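**Brultby knit care kit** -- 745 g boxed, fits a standard drawer

The Brultby kit is for jumpers and other knits that lose their shape on hangers. You get a fabric comb, a mesh wash bag and 2 cotton storage sleeves. Lay the garment flat on the bed before you start, sleeves included.

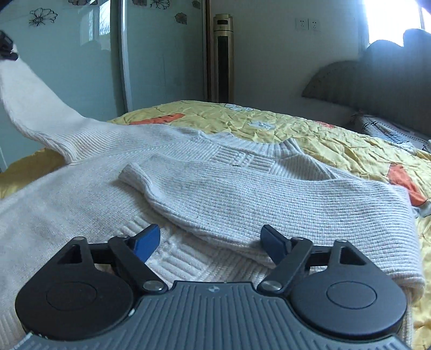
## Using the comb

Work with the rib, from the neckline down. Go lightly on fuzzy yarns and stop if the colour looks thin.

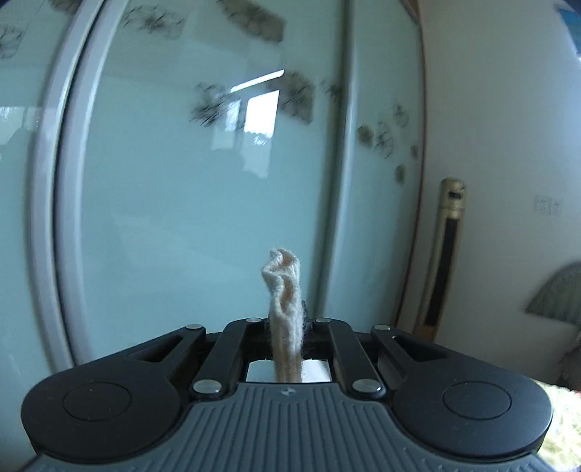
The Jilar storage sleeve is sold separately as well. It suits a shelf or a wardrobe with glossy glass doors like these, where folded knits stay out of the light. Wash at 30 and line dry.

Ribbed pieces should be rolled loosely
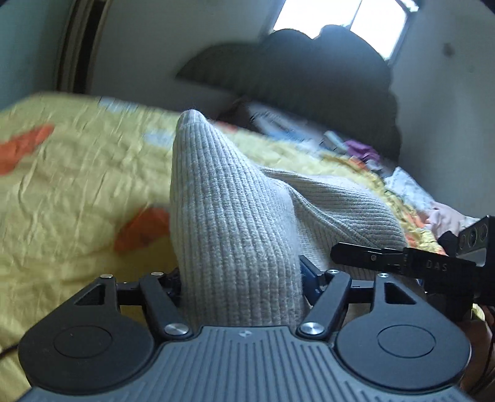
and stored with the opening facing up. Spare combs come in packs of 7.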